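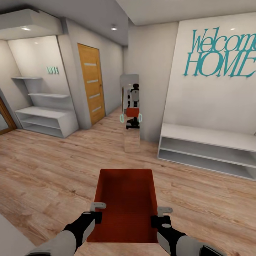 Sim, entry hall, box in both grippers.

Notebook – planning and equipment
Filed under: Mobile manipulation / Purchasing
4 comments · 2 shares

November, started 9:40

Today I want to finish the equipment list for the carry task, so the budget form can go out before the end of the month. I put here what I know and what I don't know yet.

The task is the same as in the last entry. The robot takes the open red box with two arms and carries it through the house to the garage. For now everything is in the simulator and we own none of the hardware. This is the good moment to make mistakes with money, when it is still only numbers in my table.

First point, the arms. We have two offers. Prindmont sells the pair together with the base, one invoice, one warranty. Jasetti sells the arms only and we have to find the base ourselves. Jasetti is cheaper on paper. When I add the base, the mounting plate and the cables, the difference becomes small, and I didn't include our own hours for the integration. I prefer Prindmont, but I want the delivery time in writing. Last time they said "some weeks" on the phone and I don't accept this again.

Second point, the fingers. In simulation the gripper fingers hook over the side walls of the box and this grasp is what I want to copy. The standard fingers in both offers are flat pads. With flat pads we depend on friction and the box can turn forward when the robot brakes. So we need custom fingers with a bend at the end. Jireš can make them in aluminum, 172 for the set, plus a second set as spare (please let us take the spare, we always need the spare). I will send the drawing after I measure the wall thickness of a real box. The box in the sim has no thickness that I trust.

Third point, boxes. Nothing special, open top, rigid walls, straight rim. I put 12 in the table. If the rim is rounded the new fingers will sit badly, so somebody must check this in the shop and not only in the catalog.

11:15
Went through the doorway part again with the sim open on the second monitor.

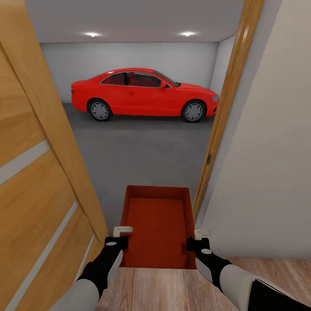

The doorway is where the planning becomes serious for me. The arms stick out in front and to the sides, and in the real house we also have a door leaf that takes space when it is open. I asked for the width of every door in the test apartment at Prekutby. The narrowest clear opening they gave me is 600 mm, in the storage room. The robot with the elbows out doesn't fit there. With elbows close to the body it should fit, but only with a narrow box. Decision for the budget: we don't pay for a narrower base, we leave the storage room out of the route. I write it here so we don't discuss it a third time.

Threshold: I don't know if the simulated floor has a step between the room and the garage. Prekutby has a metal strip there and I don't know the height. Both base offers give a maximum step in the data sheet, but I believe such values only after a test with load. I added 286 for a small ramp and rubber edges. Maybe we will not need it, then it goes back to the reserve.

Mirror: there is a standing mirror in the sim hall and the robot sees itself in it, with the box. A depth camera on a real mirror gives bad points, we all know this. I don't want to buy a second sensor type only for this reason. Cheap solution is to cover the mirror at Prekutby for the first runs, and later see how bad it is.

Numbers without the arms and base, in euro:
Fingers, two sets: 344
Ramp and rubber edges: 286
Boxes: no price yet
Emergency stop, wireless, with charger: 465
Transport to Prekutby: waiting for the offer

The emergency stop was not in the old list and I consider it a mistake of mine. In simulation one presses reset and forgets that such a thing costs money.

14:30
Prindmont answered. Delivery time still not in the mail, only a new PDF with the same prices. Wrote back.

To do:
– measure a real box, wall and rim
– drawing to Jireš
– ask Prekutby for the height of the metal strip
– ask if the rental price for the apartment includes the garage. I assumed yes, I can't find where I read it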